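Help wanted with the washing at Dridberg

Hello! I'm Solange Simard and I look after the laundry and linen at Dridberg, the guest house at the top of the hill road. We're looking for one more person to join us part time, 23 hours a week, mostly mornings, and I thought I'd write the advert myself so you know who you'd be talking to.

The work is washing, drying, folding and carrying. Sheets and towels make up most of it, then there's the kitchen's aprons and cloths, and the guests' own clothes, which they leave outside their doors before breakfast. The guests' clothes are the part I'm fussy about. Each room's things stay in their own basket from the door to the machine and back again, and I'd like someone who doesn't mind walking up and down with a small load when it would be quicker to heap two rooms together. (We heaped two rooms together in December. A man went home in someone else's cardigan and we had to post it back from Norway.)
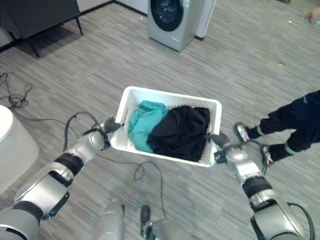 Darks get washed on their own, and anything black gets turned inside out first. If you're the sort of person who checks pockets without being asked, I already like you! I've found a hearing aid, a wedding ring and more boiled sweets than I care to remember.

You don't need any experience in a hotel. If you've kept a family in clean socks you know most of it, and Gøran Fagerlund will show you the big dryer, which has its moods. You do need to be all right with stairs, as the lift is only for guests with luggage, and you should be able to carry a full basket without hurting yourself. Ironing is shared out between us. I do the shirts, mainly as I enjoy them and get to listen to the radio.

Pay is £458 for two weeks, with lunch in the kitchen on the days you're in. There's a bus that stops at the bottom of the drive, route 52, and it gets you here in good time for the first wash. We can give you an overall, but bring your own comfy shoes. The floor is hard and you'll be on it all morning.

To apply, drop a note in at the front desk or ring and ask for me. No need for a fancy letter, just tell me a bit about yourself and which mornings you can't do. I'd like to hear from you by March 12, 2026, and we'll have you in for a cup of tea and a look round after that.

Solange

Comments (3)

Zineb Soliman
Is this open to students? I could do every morning except one.

Solange Simard
Yes of course, Zineb, put which one in your note and we'll see how it fits.

Trevor Sawatzky
Did two years there with Gøran. Kick the dryer on the left side, low down. Good lunches.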